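Warndale library gets a talking catalogue, and I've been arguing with it

2/3/17

If you've popped into Warndale library this week you'll have noticed the new screen by the returns desk, the one with a queue of schoolchildren in front of it asking for books about farts. I joined that queue on my way home (with slightly more dignity, I hope) and I've been back twice, so here is my report.

It's called Valus. You type in what you're after in your own words and it suggests something off the shelves. You don't need the author or the title or one of those long numbers off the spine. "Something sad but not too sad, set near the sea" is a perfectly good thing to put in, and I know that because it was the first thing I put in. It gave me a novel about a lighthouse keeper's widow, a history of herring fishing and a guide to knots. I took the novel and the knots.

The library says Valus is a neural network, which I'd always filed away with the sort of thing my nephew talks about at Christmas. So I collared Rigoberto Arriaga, who looks after it for the library and was kneeling under the desk at the time looking for a plug socket, and asked him to explain it as if I were a bit dim.

"It's been shown a lot of pairs," he told me, once he'd come up for air. "On one side is a question somebody asked at the desk. On the other is the book they went away with. It starts off guessing, and it guesses terribly, and each time it's wrong all the little numbers inside get nudged a tiny bit. Do that enough and the guesses get better."

I asked who does the nudging. A computer does, overnight, and all Rigoberto has to do is leave it running and go home.

The pairs came from the enquiry slips, and this was the bit I liked best. For years the staff at Warndale have been scribbling down what people ask for on little yellow slips and spiking them on that nail behind the counter. Most places would have binned them. Ours went into shoeboxes, and when the boxes were opened up last year there were 2230 slips that somebody could still read. They've all been typed up now, names left off, and every one of them went into Valus. So if you ever asked for "the blue one my sister had, there's a dog in it", you have done your bit for science!

Now 2230 sounds like plenty to me but Rigoberto says it's a thimbleful. The clever part is that Valus didn't start from nothing. It was built on top of a bigger network by a firm called Carrillo, which had already been fed a great heap of ordinary English, so it came to Warndale knowing that "spooky" and "creepy" live next door to each other. The slips only had to teach it our shelves, and our way of asking for things. It does know what a ginnel is. I checked.

It gets things wrong, mind. I asked for something on growing leeks and was sent to plumbing. A man ahead of me on my second visit wanted the new Ordnance Survey map for the moor and got a book of poems about the moor, which he borrowed, grumbling. There's a button marked "Not what I meant", and pressing it makes a fresh slip (an electronic one this time, no nail) that will go into the next round of training in March. I've pressed it five times. Once was by accident, so apologies to whoever wrote the biography of Brunel.

I did wonder about the staff, as I expect you are too. I asked at the desk and was told there are 29 hours a week of enquiry cover now, same as before, and those hours are staying put at least until the trial is over. What they're hoping is that Valus mops up the quick ones. The woman who stamped my knots book reckons it can have the fart questions and welcome.

I also wondered about privacy, having asked it one or two things I wouldn't shout across the room. Valus doesn't ask for your card and doesn't know who's typing. What you type is kept, though, word for word, and there's a small notice to say so taped to the side of the screen, where I missed it on my first two goes. I'd like that notice moved to the front and made bigger. I said as much to Rigoberto and he wrote it down - on a yellow slip, I noticed.

We had a proper natter after that, and I put to him the question everyone asks, whether the thing understands a word of it. He pulled a face. His view is that it's very good at spotting which words tend to turn up together and has no more idea of the sea than the desk has. I said that after half an hour with it I felt I was talking to somebody, somebody a bit deaf and very keen. He said that was me doing the work. I've thought about it since and I suppose he's right, but I still said thank you to it when I left.

Then there's the odd stuff. If you type in nonsense, Valus doesn't say it's nonsense, it just has a go. I leant on the keys with my elbow and was offered a Welsh dictionary. A lad behind me typed the word "cheese" until he ran out of room and got three books on the moon, which made the whole queue howl. Rigoberto says this is what these networks do when they're handed something unlike anything they were trained on. They can't shrug. There is a way of making it say "I'm not sure" when its best guess is a poor one, and he'd like to have that working by the next round, but set it too fussy and it says "I'm not sure" to everybody, including people who've typed the exact title. They tried that before the screen went out and it turned down a request for the Highway Code.

Valus is on trial at Warndale until the end of the summer term. If it goes well the branch at Fosov Road will get one, and they've got the better children's section so I'd expect longer queues. The screen is on whenever the library is open. It can't reserve anything for you yet or tell you whether a book is out on loan, so you may find yourself as I did on Wednesday, marched off by a computer to an empty gap on the shelf. Ask at the desk if that happens.

There's an evening talk too, for anyone who wants more of the workings than I've managed to give you. It's in the reading room in March, the date will be up on the noticeboard, and it's free, with tea. Rigoberto is going to train a tiny network live, from scratch, using whatever the audience shouts out. He's asked that people keep it clean. Having met the queue I don't fancy his chances, but I'll be there, near the biscuits.

If you've had a good one out of Valus, or a really bad one, drop me a line and I'll put the best in next week's column. I've already had a reader sent to the large print Westerns after asking for help with a tax form, and she tells me she's on her second.

I'm off to return the knots. Couldn't do a single one. 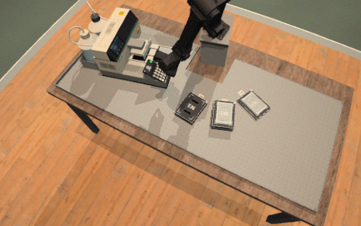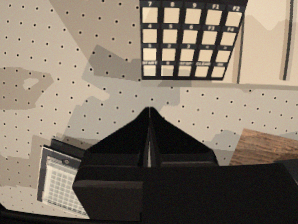

Computer-rendered views: a work table on a plank floor, and a black gripper facing a pegboard wall.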